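Bin picking cell going in at work, what happens to the packers?
Posted in Shop Floor & Warehouse, February
7 replies, 3 shown

Serker_nights

Sorry if this is in the wrong section. Typing on break.

I work at Plindell, kitting side. We pack parts into trays for the Ronetti line, 353 trays on a normal shift. Eleven years for me. Hands fine, back not so fine.

Management is putting in a robot to pick out of bins. Right now it's only a trial in the upstairs room, picking practice blocks from a metal bin. They let us go up and look for ten minutes. It's one arm so far. They say three more cells if the trial goes ok.

What we've been told: no layoffs "as a direct result". People will be "moved up to cell tending". Two days of training. Pay grade "under review". That's it. That's all of it.

What I want to know from people who have been through it

what does tending a picking cell really look like hour to hour

did your pay go up, down, or nothing

does the rate go up for the people still picking by hand next to it

is two days enough. I have never programed anything in my life

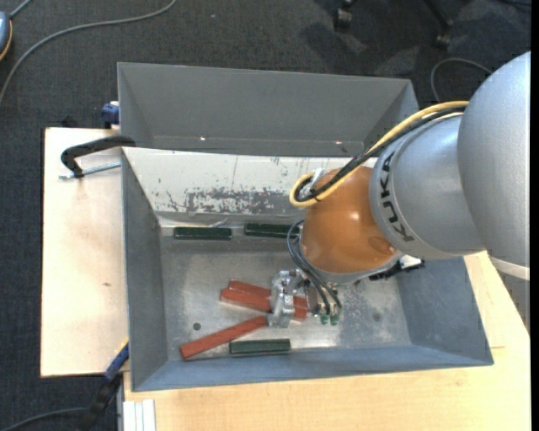
Also there's a sign up sheet for the first tenders and it closes end of the month. Half my shift says don't put your name down, it's helping them do it. Other half says first in gets the grade. I go back and forth. Would rather hear from somebody who did it than from the guy with the slides.

Not against the thing itself. Leaning into a bin all night is a bad job. Just want to know what I'm signing.

Thanks, break's over

Ronetti_retired_mostly
Marked helpful by poster

Went through this at a plant about your size. Packer first, then cell tender for four years, then I was the one training tenders. Long answer, sorry.

Hour to hour: you clear faults. That's the job. Arm can't find a part, arm drops a part, two parts come up together, part jammed in a corner where the fingers won't go. Cell stops, light comes on, you walk over. Check the screen, make the cell safe, open the gate, fix it, close up, reset, restart. First month it's constant. Later there's long quiet stretches and those are worse than you'd think. I missed talking to people. We used to have five on a bench and then it was me and a fence.

Get used to the corners of the bin. Anything lying flat against a wall is going to be your life for a while. A good tender shakes out a bin before it goes in and saves a bunch of stops. Not in any manual we had, we worked it out and then it got written up with somebody else's name on it.

Pay: ours went up one grade but only after six months, and only because it got put in writing before the trial ended. The second group didn't get it in writing. They waited almost 500 days. So ask now. Ask what the grade is, what date it starts, and what happens to it if the cell gets pulled out. Email, not hallway.

Rate: yes, watch this. They will take the cell number from its best shift and hang it up next to the hand bench. Ours said 4,000 picks a shift. Real number over the month, with stops and changeovers, was 1,326. Nobody lied exactly, it was just the best night they ever had. Ask for the monthly average with downtime in it.

Training: two days is enough to restart it and not get hurt. It isn't enough to teach it a new part. Ask if there's a second step and who gets sent. On ours the same two guys always got sent and then they were the only ones who could move up.

Safety thing. Never reach in on a "quick one". Learn your lockout for that cell and do it every time, even with a supervisor standing there tapping his foot. Those arms are a lot stronger than they look when they're sitting still.

Would I sign? I did and I'd do it again, my shoulders quit hurting by summer. But I'd want the grade on paper first. If they won't give you that before the sheet closes, put your name down and write "pending grade" next to it. A couple of ours did that and it was fine.

vuong_line4

dont sign. they did this at Vương and the tenders ended up covering three cells each plus sweeping. same money. all the good hand packers went to other places and now when the cell is down theres no one left who knows the trays

robot was fine. staffing was the problem

gatefault22

Bit of both from me. Maintenance side, not packing, so take it for what it is.

The shops where it went ok had tenders in the room during the trial. Not watching for ten minutes, I mean standing there when the integrator was picking finger shape and deciding where the bin sits. Packers know which parts stick together and which ones come in oily. The integrator doesn't. If nobody says so it gets found out at 3 am and I get the call.

So ask if sign ups get trial time, paid, on shift. If the answer is yes that's a pretty good sign about the rest of it.

Other stuff to ask
how many cells per tender, max, in writing
who covers your breaks
is hand packing kept alive as backup and do people rotate through it
does fault count go on your review or on the machine's

Last one matters alot. We had a tender written up for stops that were a worn hose. Took me five minutes to find once somebody finally put in a ticket.

And agree on the bin corners.

Serker_nights

Thank you both, all three I mean. Printed the long one. Asked about trial time this morning and got "good question, will get back to you". Putting my name down with "pending grade" on it. Will post when I hear.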